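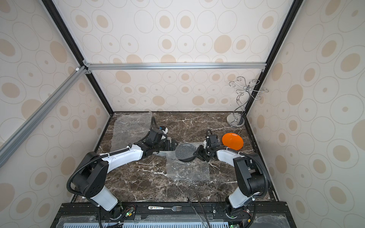
Gray dish on bubble wrap, with a second sheet at the back left and an orange plate to the right.

Home > Moving Guides > Kitchen and Dishes

4. Wrapping dishes and small items

Use the clear bubble wrap from the Cotum kitchen kit. Work on a flat surface such as a countertop or table. Wipe the surface before you start, as crumbs and grit can scratch a glaze.

1. Lay one sheet flat with the bubbles facing up.
2. Set the dish in the middle of the sheet. Wrap plates one at a time.
3. Keep the next sheet within reach, away from the item you are wrapping.

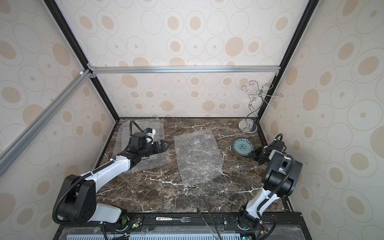 4. Fold the near edge over the dish, then the far edge. Leave 2 inches of overlap.
5. Fold in the sides and tape the last flap. Tape should touch only the wrap.

Note: Dishes with a rough or open surface catch on the bubbles. Put a sheet of plain paper between the dish and the wrap.

CAUTION: Do not wrap forks, knives or tongs in the same bundle as a dish. Pack them separately.

4.1 Small round items

1. Gather the items in the center of a sheet.
2. Bring up all 4 corners and twist lightly. 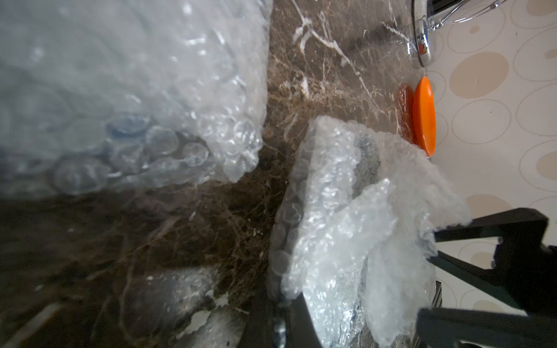 3. Press the bundle gently. If you feel a hard edge, add another layer.
4. Label each bundle before it goes in the carton. Heavy bundles go at the bottom.

Previous | Contents | Next
Questions? Contact Stondley Customer Care | Back to top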